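Tanui Boards – FAQ

Questions about oiling + care. Updated September 2026. Not here? Email Gladys Minja, she answers most of them.

How often do I oil it?
New board, once a week for the first month. After that when it looks dull.

Which oil?
Food grade mineral oil. No olive oil, it goes rancid. We sell our own, Remach, 6 oz bottle.

Dishwasher?
No. Never. Please.

How long before I can use it?
Leave the oil on overnight, wipe off the extra, good to go. 14 hours if your kitchen is cold.
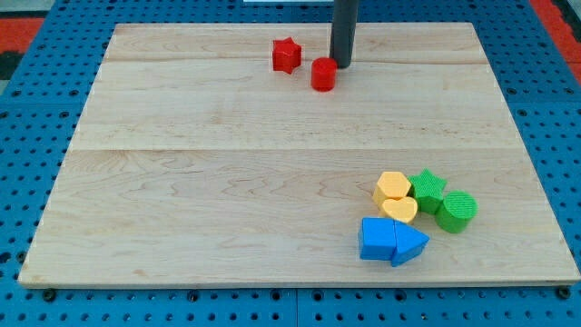
Why don't two boards look alike?
Wood is wood. We can't match a board to your old one and we dont take returns for color. Maple is the pale one – blond, some tan and pinkish streaks, sometimes wavy grain like the lines on a hiking map. The seams are where strips are glued together, not cracks. Walnut runs much darker.

My board is warped.
Usually got wet on one side only. Lay it hump up on a flat counter, give it 2 days. Still rocking? Send a photo to Njoroge Rashidi at the shop.

Do you resurface old boards?
Yes, ours only. Drop off at the front counter, July is slow so thats the fastest time.

Smells like onion?
Coarse salt, half a lemon, rub, rinse, stand it on edge to dry. Then oil agian.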